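Workshop notebook, Premer building, ground floor
2026-02-14
Entry by Sunee Somboon

Purpose of this entry: to record the state of the floor and its tape marks before the Nallau benches are brought back in, and to set out the marking rules that apply from now on.

The floor was swept and then mopped with plain water. The cleaner supplied by Pillay was not used, as it left a dull film near the sink in October and the tape would not hold over it. Grey marks from the old bench feet came up with a damp cloth, except for one beside the storeroom door, which has been left.

Red tape is retained for standing positions and for corners. An L-shaped piece shows a corner, with the inside of the L facing the area to be kept clear. Short straight pieces were used for the same purpose last year and caused confusion, so any that are found should be lifted. On the marble-patterned grey, red is the easiest colour to pick out from standing height; the pale tape was repeatedly missed.
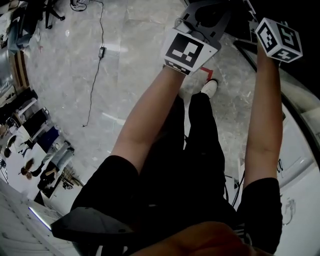 Bench spacing has been set at 157 cm, measured between the inside edges of the legs. The previous figure in this notebook, 132 cm, was taken from the bench tops and should be disregarded. The walkway along the window wall is 341 cm long and is to remain clear at all times, including during deliveries.

Closed shoes remain compulsory on the workshop floor. Shorts are permitted for floor work, but not at the grinding bench.

Tape is to be pressed down with the roller and left overnight before anything is dragged across it. Old adhesive should be removed with the plastic scraper only — the metal one has already scratched the surface near the door.

Outstanding: two rolls of red tape to be ordered under job 1785. Jilomau to confirm the delivery time for the benches. Door mat still to be replaced.

S. Somboon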